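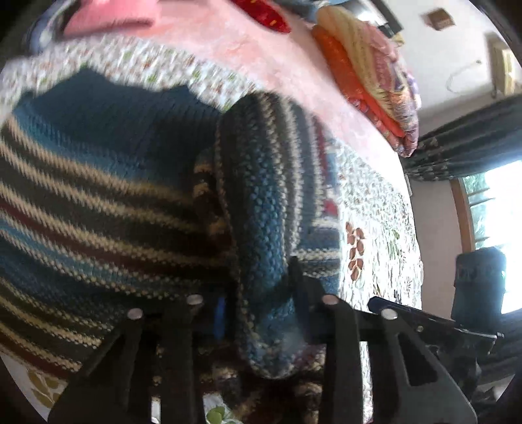
Progress report to the Oketti Fund
From Heather Lowther, Rewi Model Engineering Club
Wednesday, April 15, 2026

Dear Kirsty,

Thank you for your patience over this one, and for your kind note after the February meeting, which I read out to everybody and which went down very well indeed. I promised you a proper account of how the model car evenings are going, so please get yourself a cup of tea, as I do tend to go on a bit.

The short version is that we are a little behind on the kits and a little ahead on everything else. We now have 16 young people on the list, and more than half of them have a body shell painted and drying on the rack at any given time. Most picked the Cesura coupe, which is a friendly sort of kit with big parts and clear instructions. Two of the older ones went for the Gatero racer instead, and I will admit I tried to talk them out of it (the wire wheels are dreadful things, all tiny spokes and glue where you don't want it). They went ahead anyway and the front pair look lovely.

The delay was down to the decals. The first batch came yellowed and cracked the moment they touched water, so Angus Ellery wrote to the supplier, and then wrote again, and in the end they sent a full new set at no charge. That cost us seven weeks all told. We used the time for paint practice on old scrap hoods, and I think the finishes are better for it - there is far less orange peel than we had last year, and people have learned to put the can down and walk away between coats.

On money, we have $500 left from the second payment. I would like to spend it on an extractor for the spray booth, as the one we have is noisy and weak, and Mereana Katene has found a good secondhand unit that would fit the window without any cutting. If you would rather we kept to the original line for display cases, do just say so and we will.

Still to do before the summer show: clear coats on all the Cesuras, chrome trim on perhaps half of them, and the base for the big shared diorama, a pit lane with a timing hut. Anahera Te Moana is drawing that up now and has asked for more cork sheet than I thought existed in the county.

You would be very welcome to drop in on any club night. We start at 7, and the side door is the one to use.

With warm wishes and thanks,

Heather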